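Chapter 5
The Living Room Task

In the first four chapters your club robot worked on a bench, where each object had its own place and the light did not change. From this chapter the robot must work in a room. Many student teams find this step the hardest of the year, and it is good to go slowly.

The task comes from the Ovham student competition. A team receives 55 objects in advance, but only a few of them are put in the room on the day. The robot has to tidy the room, and a full run gives 100 points. Candela Casado, who trained the Cordero school team, asked her students to look at the room for one whole lesson before they wrote any code. They made a list of the surfaces first – floor, seat, table top – and only after that a list of the objects.

Look at the round table and the loveseat below, and think which things on them would be easy to grasp and which would not. A mug has a clear shape. A clear drinking glass on a glossy white top is much harder to find, and a crumpled cloth over the arm of a seat has no fixed shape at all.

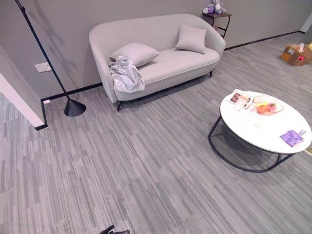 5.1 Before You Start

You will need your robot with the gripper from Chapter 3, a notebook, and a room which you can leave unchanged between lessons. Work in pairs. One student reads the sensor values aloud and the other one writes them down.

Key words for this chapter: surface, grasp point, transparent object, soft object, occlusion.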